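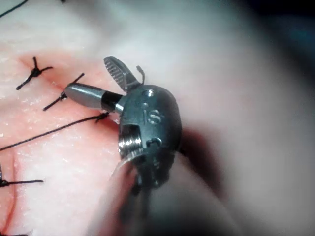
Category: Surgical robotics / Standards and practice

Robotic suturing practice rules

By Kálmán Csizmadia
Last revised in January
1,224 views | 18 shares

Robotic suturing practice rules are the written requirements that training centers apply to stitching exercises performed with robotic instruments. They cover the condition of the instruments, the practice material, the handling of needle and thread, and the records kept of each exercise. The rules govern training only. Clinical work falls under hospital policy and national law, and a center may not present a training record as permission to operate.

The best-known set in English is the Tostport Code, drawn up at the training center in Tostport and later adopted, with changes, by centers in Whitlock and Sistcombe. Its first edition dealt almost entirely with instrument wear. Later editions added sections on thread handling and on the use of recorded exercises for automation research.

Instrument condition

Under the Code, an instrument is inspected before each session and again when it is removed. The inspector opens and closes the jaws through their full range, looks for damage at the pins and gripping faces, and checks that the wrist returns to a straight position. An instrument set aside for training is never returned to clinical stock. At Tostport, training instruments are retired after 500 logged sessions, whatever their apparent condition. Whitlock sets no fixed limit and relies on inspection alone.

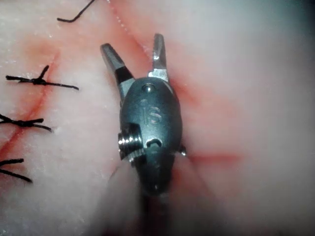 Jaws are to be opened only as far as the next step requires. Wide opening close to the surface is recorded as a minor fault when it brings a jaw into contact with a finished stitch. Contact between the shaft and the practice material is a separate fault, and it is marked even if no damage results.

Handling of thread

The section on thread is the longest in the Code. The main provisions are as follows.

The thread is held by the jaws only where it will later be trimmed away, except when a knot is being tightened.

Slack is drawn through before a new throw is started. Loose thread must not be allowed to pass behind a wrist joint.

Tails are left long enough to be gripped again. Sistcombe gives a fixed length for each thread size, while Tostport leaves the matter to the instructor.

Cut pieces are removed from the work area before the exercise is closed.
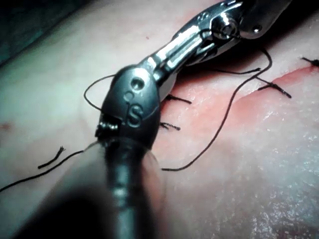
Where thread catches on an instrument, the operator stops both arms and frees it with the smallest movement possible. Pulling against a caught thread ends the exercise. This provision was disputed when it was introduced, and Whitlock still allows one further attempt under supervision.

Two-instrument work

Knot tying requires both instruments to work within a small space. The Code assigns one instrument as the holding side and the other as the wrapping side for the length of each throw. The roles may be exchanged between throws. Metal-to-metal contact at the tips is accepted if it is light, but crossing of the shafts is not.
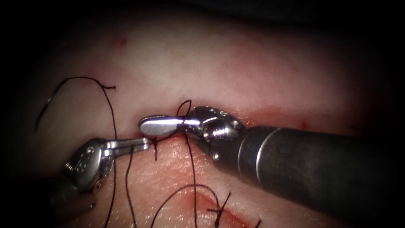

Tightening is done with even tension from both sides and with the tips kept low. The edges of the cut should meet without bunching. A knot that has been pulled too tight is left in place and noted, so that the reviewer can see it.

Automated exercises

When part of an exercise is carried out under computer control, a trained operator must be seated at the console and able to take over at once. The change from manual to automated control is marked in the log, as is the change back. Reviewers score both parts on the same sheet. The review software used at Tostport, Dostora, held 807 scored exercises when the present edition was prepared.

Recordings used for research are kept whole. Failed throws may be labeled but may not be cut out.

See also: Needle handling; Console training; Review of recorded exercises

Comments (3)

Nuanchan Ruangrit
The part on fixed tail lengths needs an update. Sistcombe now lets instructors approve a shorter tail on the last knot.

Liam Tunstall
Does the 500-session limit count a session that is stopped at inspection? Our logbook has it both ways.

Fereshteh Rostami
Liam, it does not. A session counts once the instrument has been moved from the console.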